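Anuris adds round wooden bowl to Wirkero table line

09/02/2020 — Anuris today added a round wooden bowl to its Wirkero line. The bowl has a thick rim and a light tan finish, with the grain left showing.
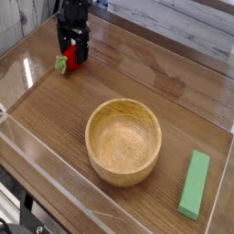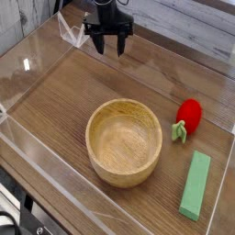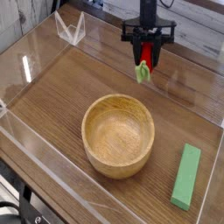 The round wooden bowl on a brown wood-grain tabletop.

Availability
The first run is 1000 bowls, sold through Antal stores in packs of 6. Orders ship in up to 3 weeks. Press contact: Neusa Prado, Anuris.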